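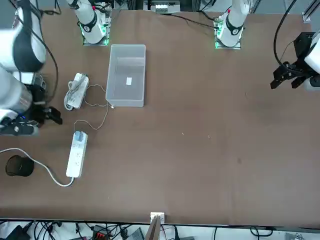
2 min read

Help pages > Electric cars > Charging and range

Is the Drotix solar roof sheet worth £922?

kerbside_kev
Posted 03/09/2018

I've got a second-hand Jacquet electric hatchback and no driveway, so I charge at the supermarket in Fomcombe or off a lamp post if I'm lucky. A leaflet came through the door from Starketti for the Drotix sheet, a thin solar panel that glues to the roof and "adds free miles every day". It's rated at 80 watts. They want £922 for it, fitted.

I don't believe leaflets as a rule, but free miles would suit me as the car sits outside all week. The leaflet doesn't say how many miles, and the man on the phone would only say "it depends on your driving". Surely it depends on the sun? Has anyone got one, or can someone do the sums? I'd also like to know if it would upset the car's own battery.

flatbatteryagain

Don't bother. My neighbour had solar on his caravan and it was rubbish.

twelvevoltsceptic

A caravan is a different job, so I'd ignore that one, but I end up in much the same place.

Take the 80 watts at face value, though you won't see it with the panel lying flat and getting dusty. Give it five hours of full sun, which is generous. That's 0.4 of a unit of electricity. A small electric car does three or four miles on a unit, so you get a mile and a half at best, before losses. In January you might struggle to get a few hundred yards.

Then there's where the power goes. Your main battery is a high-voltage pack (mine is 372 volts on the plate, check your handbook) and an 80 watt sheet can't simply be wired into it. It needs a box to step the voltage up, and that box uses power too. I'd bet the cheap version only tops up the little 12 volt battery, in which case it adds no miles to speak of. Ask them which, in writing.

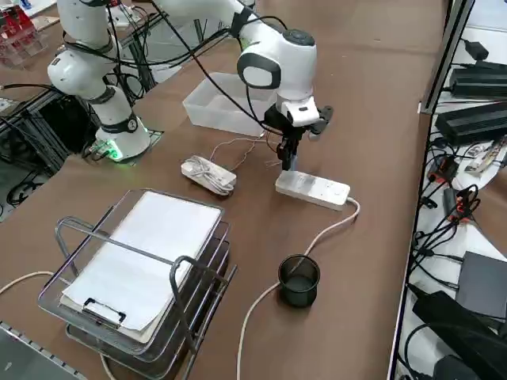

What I'd ask Starketti before paying

Which battery does it charge?
How many units a year, measured on a parked car, and where was it parked?
Will Jacquet still honour the battery warranty afterwards?
What happens to the paint if the glue has to come off?

If they send figures, post them and I'll have a look. I'm happy to be wrong, but "it depends on your driving" is a poor answer about a panel that works when you're parked.

kerbside_kev

Thanks. I rang back and asked the first one. They said they'd "check with the technical side" and offered me £376 off if I booked this week. I haven't booked.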